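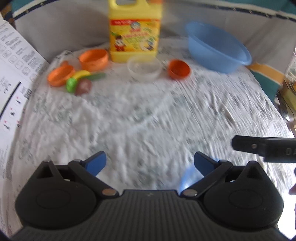

4. Preparing the Surface and the Bowls

Print this section | E-mail this section
Reading time: 2 minutes

Before you start to portion the liquid from the big jug, please make the place ready. The cloth protects what is under it, but only if it lies well.

4.1 Spread the cloth over the whole surface. With the hands, push the folds from the middle to the outside.

Note: A cloth with small printed motifs is good for this work, but small drops are harder to find on it. Check it also with the fingertips.

4.2 Put the yellow jug at the back, with the label to you. Keep the cap closed until step 4.6.

4.3 Set the small bowls near the jug. The clear one stands in front, so you can see the level from the side. The orange and the red-orange bowl are for the measured portions.

4.4 Keep the large blue basin on the right side. It can lean while you prepare, but lay it flat before you pour.

CAUTION: Do not pour when a bowl stands on a fold. It can tip over.

4.5 Wipe each bowl inside with a dry towel.

4.6 Open the orange cap slowly. Hold the handle with one hand and support the bottom of the jug with the other.

4.7 Fill the clear bowl first, to half only. From it you fill the other bowls.

Note: Write the portions in the Mestus table on page 31. Close the cap after every filling, also for a short break.

For washing the cloth, see page 55.

Contact Mullow | Copyright Mullow Household Guides | Back to top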